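Right, I finished Temen last night, so you're getting a thread about a handheld racing game whether you wanted one or not 🏁

1/ Background first. Temen is a top-down racer, tiny cars, big drifts, the sort of thing I used to play on the floor in front of a telly that weighed more than me. It came out on PC ages ago and I bounced right off it. The handheld port is a different story!

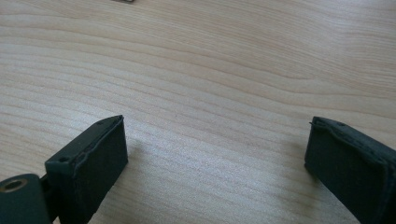
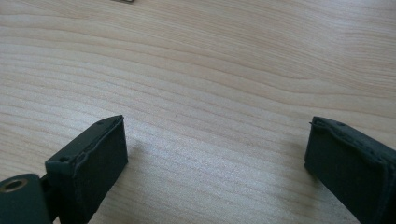
2/ You pick from three teams. I went with Osero, purely for the orange paint, and then found out their cars handle like a shopping trolley for the first few hours. I refused to switch. Stubbornness is a racing line if you hold it long enough.

3/ There are 17 tracks. My favourite by miles is Ukent Harbour, the night one with the fish market shortcut. You have to lift off just before the crates and then flick the back end round, and when it works it feels SO good. When it doesn't you're in the sea.

4/ The worst one is Pylypenko Pass. I'm sorry if you like it. It's foggy, it's narrow, there's a hairpin you can't see until you've already hit it, and the computer cars never seem to put a wheel wrong up there. I restarted that race so many times I started humming the menu music in the shower.

5/ Handling is where the port wins me over. They've softened the steering a bit for the smaller stick, and there's a proper slider for it too (Options, then Controls, then scroll right down to the bottom, it's well hidden). I've got mine two notches below the default. Try that before you give up on the drifting.

6/ Upgrades are a bit stingy. The good gearbox costs 3000 credits and an ordinary win pays 484, so you can do the sums. I ended up running the short oval over and over on a Thursday evening with the radio on, which was more relaxing than I'd like to admit.

7/ Sound: lovely engines, awful announcer. He has maybe six lines and he shouts all of them. You can turn him off separately from the rest, thank goodness.

8/ Looks nice on the small screen, nice chunky colours, and the tyre marks stay on the track for the whole race. It does slow down when all the cars pile into the first corner at Ukent. Only for a second, but you'll notice.

9/ Battery wise it's gentler than I expected. I got through a long train journey and most of the way back with the brightness turned down a bit. The load times are short enough that "one more go" is a real danger.

10/ Online I can't say much about. I tried it twice, got one race, and was lapped by someone in the starter car. The leaderboards are fun though! I'm currently 1093rd on the harbour track and I've told everybody in my house. They were very brave about it.

11/ Is it worth buying again if you've already got it on PC? If you liked it there, I'd wait for a sale, the tracks are all the same. If you bounced off it like I did, have a go at the demo first, it's got the harbour and the short oval in it.

12/ Still missing two gold cups, both of them on that flipping mountain. If anyone's got a clean line through the Pylypenko hairpin, please send it my way. I'm using the second Osero car and I'm still not switching.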